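Vida 2 planner: faster on paper
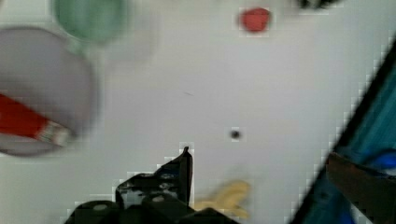 A reader in Dirkness writes that Vida 2 cut replanning time for their wrist-camera setup and we should stop grumbling. Fair enough. Zidton's release notes claim 285 ms per replan, down from more than 500. But the notes cover 20 tabletop layouts, all with sharp input - and motion blur is where the old version lost track of a bowl's rim. We'd like to see the failed grasps logged too. Billo users should stay on the July build for now.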